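Keeping the books in Brulthorpe

Ettore Rinaldi kept a second-hand bookshop in Brulthorpe for most of his working life. He sold the building in December and now trades from the front room of his house, by appointment. We spoke at his kitchen table in March 2024.
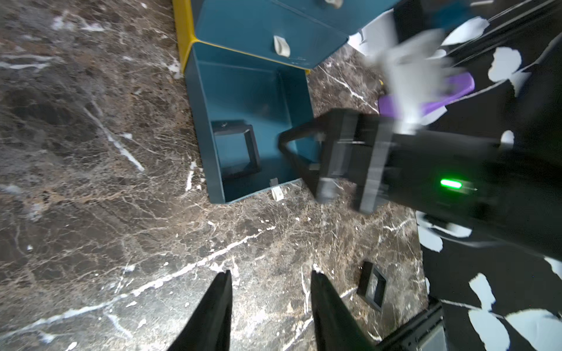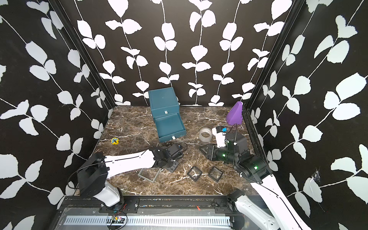 Rinaldi did not plan on books. He came to town to work at the Predwood mill and bought his first lot at a farm clearance outside Broltness, where he had gone to look at a trailer.

"The trailer was rusted through," he said. "They had 338 books in apple crates and wanted them gone by dark. I paid less than I would have for the tires."

He sold them on Saturday mornings outside the hardware store. Westerns went first, then cookbooks. The poetry he still has. When the mill cut its second shift he rented a narrow shop on the main street, and a few years later he bought it.

At its fullest the shop held over 2,000 books, which he says was too many. Customers had to turn sideways in the back aisle. His wife, Kiều, did the accounts and set the rule that nothing could be stacked on the stairs.

"I broke that rule every winter," he said. "People clear out their parents' houses in the fall and you can't say no to them. You take the whole lot and half of it is encyclopedias."

Asked what he looks for in a book, he talked mostly about damp. He opens it in the middle and smells it. A cracked spine can be mended, and he taught himself to do it with wheat paste and strips of cotton. Mould he won't bring indoors.

He priced everything in pencil inside the back cover and never used a computer for stock. When he closed, a dealer from the city took 1,557 books in one load. Rinaldi kept 200 for himself and gave the rest to the school.

"The dealer was fair. He didn't want the local histories, and those are the ones people phone me about now."

The building is a dental office these days. He has been in once, for a filling, and said the light is much better with the shelves out.

He is working on a list of every book printed in the county before the railway closed. He has two more church cookbooks to track down, and one of them may be in Broltness.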